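Kandside Opens Orders for the Fimano Peg and Ring Board

URKSIDE, 2022-06-22. Kandside is very pleased to announce that the Fimano board, the long white assembly board our customers have been asking after since December, can now be ordered by schools, training shops and anyone at home who likes to keep their fingers busy.

The Fimano is a simple thing to look at and a surprisingly absorbing thing to sit down with. It is a white rectangular board, longer than it is wide, with a family of blue parts that stand up from it: small pegs, a round knob on a wide base, and a few other shapes that we hope people will enjoy getting to know. Raised pieces and outlines on the surface break up the board, and a beginner can stay in one corner for a while before wandering up to the other end.

"I grew up at a bench with a coffee can full of odd parts, and I suppose I have been trying to make that coffee can ever since," said Roland Hollis, founder of Kandside. "We went through 39 versions of this board, and I kept almost every one of them, much to the dismay of everybody who has to walk through my office. The pegs took the longest. You want a peg that is pleasant to hold and still asks you to pay attention."

The first production run is 3,366 boards, packed at our Tarigan building. Schools ordering 10 or more will receive a spare set of blue parts with each shipment, and more than 25 training shops have already put their names down, for which we are truly grateful. A larger board is in the works, and we will have more to say about it once Roland is happy with the knob.

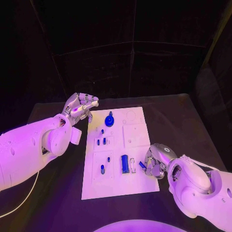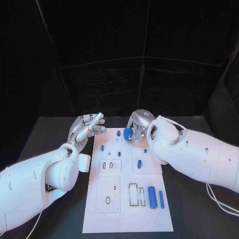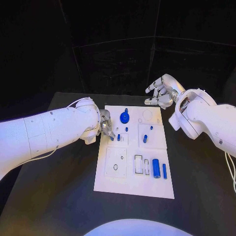
The Fimano board with its blue parts, on a dark table. Photos: Kandside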